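Masanja 71 Kicker Ramp

Tunetetti ramps and rails > Kickers > Masanja 71

In stock at Milcombe. Delivered flat in one box, or collect from the counter.

The Masanja 71 is a folding kicker for BMX, scooter and skateboard. It is the middle ramp in the Tunetetti range, taller than the starter wedge and a good deal easier to move than the park quarter. It suits riders who can already bunny hop and drop a kerb and want to start getting both wheels properly off the ground. The curve is gentle for most of its length and steepens towards the lip, so a slow run-up gives a small hop and a fast one gives you time to turn the bars.

The deck comes in two halves joined by a full-width steel hinge. Fold it in, drop the side plates flat and the whole thing will stand on edge behind a door or lie in the boot of an ordinary hatchback. One adult can carry it. Children should not try to fold or lift it on their own, as the hinge can trap fingers.

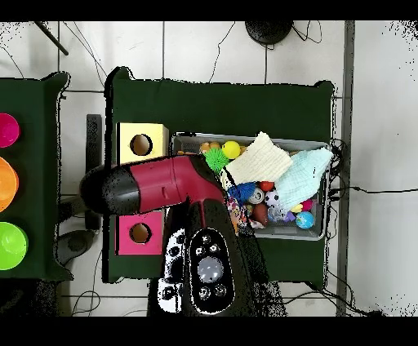
The riding surface is birch ply with a Jastemow grip sheet bonded on top. Earlier versions had a painted deck, which was fine in the dry and poor in anything else. The grip sheet holds a tyre on a damp morning and is kinder to elbows than the sand-based coatings used on some skatepark ramps. It does wear in time, usually first at the bottom where wheels roll on. Replacement sheets are sold separately and go on with the adhesive supplied.

A steel threshold plate runs across the foot of the ramp. It sits flush on smooth tarmac or concrete. On block paving or rough ground you may find a slight gap at one corner – pack it with the rubber shims in the hardware bag before anyone rides.

Specification

Length, open: 1000 mm
Height at lip: 398 mm
Deck: birch ply, two sections
Surface: Jastemow grip sheet, black
Frame and hinge: powder-coated steel
Feet: rubber, replaceable
Suitable for: 20-inch BMX, scooters, skateboards, inline skates
Assembly: side plates and threshold to fit, Allen key included
Colour: black deck with grey frame

What is in the box

Folded deck with frame and hinge fitted
Two side plates
Threshold plate
Hardware bag with bolts, washers, shims and Allen key
Instruction sheet
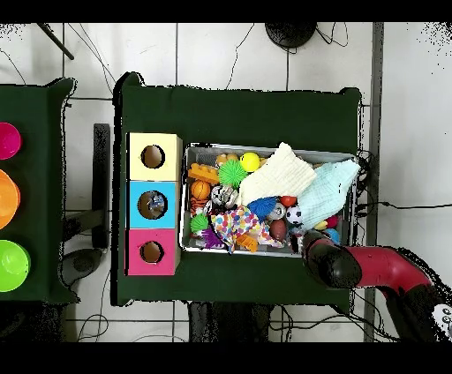

Allow an evening for the first build, though most people finish well within that. Lay the deck face down on a blanket and bolt on the side plates loosely before tightening any of them. Do the threshold last. The bolts for the side plates and the bolts for the threshold look alike but the threshold ones are shorter, and using the long ones will mark the underside of the deck. Keep the leftover shims and washers somewhere you will find them again. A rectangular wire basket like the one here, with the balls and soft toys in it, is a good size for pads, gloves and pumps, but small parts want a lidded tub. Check every bolt again after the first session, then once a month if the ramp is used often.

Setting up

Place the ramp on flat, hard ground with a clear run-up and a clear landing. Keep away from parked cars, drains and anything with an edge. Grass is all right for the landing but not for the ramp itself, as the feet sink unevenly and the deck twists. Unfold fully until the hinge locks click on both sides, then press down on the lip with one foot to make sure it does not rock.

One rider at a time. A helmet should be worn on every run, and we recommend knee and elbow pads and full-finger gloves for anyone new to jumping. Pegs are fine on this ramp but will scratch the lip. 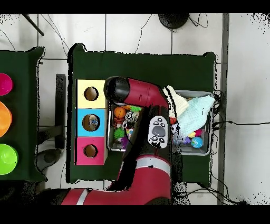
Yellow, blue and pink boxes beside a bin of toys.

Care and storage

Brush off grit before folding. Wipe the hinge dry after wet use and give it a little light oil now and then. The ply edges are sealed at the factory, but a chip will let water in, so touch up bare wood with exterior varnish. The ramp can be left outside under a cover for a few days. It should not be left out all winter.

Store it folded and strapped, either flat or on its long edge. Do not stack other ramps on top of it.

Using two together

A pair of Masanja 71 ramps can be set back to back as a small spine, or apart as a take-off and landing. The joining kit holds them in line and is needed for the spine layout. It does not fit the starter wedge. If you are buying a second ramp to match an older painted one, the heights are the same but the side plates have changed, so order a new pair of plates for the older ramp as well. 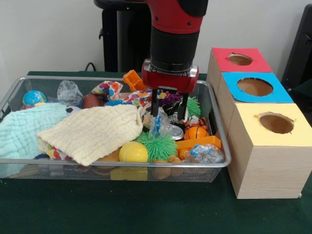
Wire-mesh basket of toys on a green cloth.

Delivery and returns

Milcombe sends the ramp by pallet carrier to mainland addresses. The carrier will ring to arrange a day and will leave it at the kerb, so please have someone there to bring it in. Unused ramps can be returned in the original box. Once the threshold plate has been fitted we can only take a ramp back if it is faulty.

Replacement grip sheets are out of stock and due back in March. Hinges, feet and hardware bags are available now.

Page updated 10 February 2021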